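2/12/19

Back on the Bosgate floor at 6 this morning, and the first thing I saw was the new sign over the sorting bench. "Plorkolell: Working With You." With me how? I have sorted returned cutlery for Duggan long enough to do it half asleep, and I don't recall asking for a partner.

They gave us the talk again at break. We rent out 3,000 place settings on a good weekend and everything comes back in a jumble, so I see why somebody upstairs got excited. The man from Stureck had a slide with a smiling worker on it, hands on hips, looking at a machine. I kept wondering what she was getting paid to stand there. When I asked what happens to the evening shift, he said the hours would be "reshaped." I wrote that word on my hand so I wouldn't forget it.

I'll be fair, since it's only me reading this. My wrists hurt less than they did in October. I don't miss the rush on Mondays either, when the wedding stuff comes in and we're all at the bench with our elbows in each other's ribs. We used to talk, though. Now two of us are on the trial and the rest have been moved to packing, where you can't hear a thing over the belt.

What I do on the trial is tip forks out on the table and watch. They go by handle, one bin for black, one for orange, one for the shiny blue. Two arms, and it lifts one fork at a time. One! I could have a fistful gone while it makes up its mind. They say it will get faster, and maybe so, but they said that about the dishwasher too. 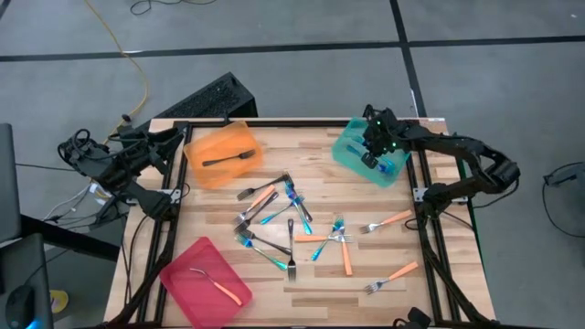
And when it drops one, guess who gets written up on the sheet. There's a column for "operator" and no column for the machine. I pointed that out and got told it was good feedback.

The job number on today's sheet was 563, so they've been at this a lot longer than they let on to us. I'd like to see the other sheets. I doubt I will.

Feet sore from standing still. Never thought I'd write that. Need to call about the truck tomorrow and ask for Friday off before the new schedule goes up.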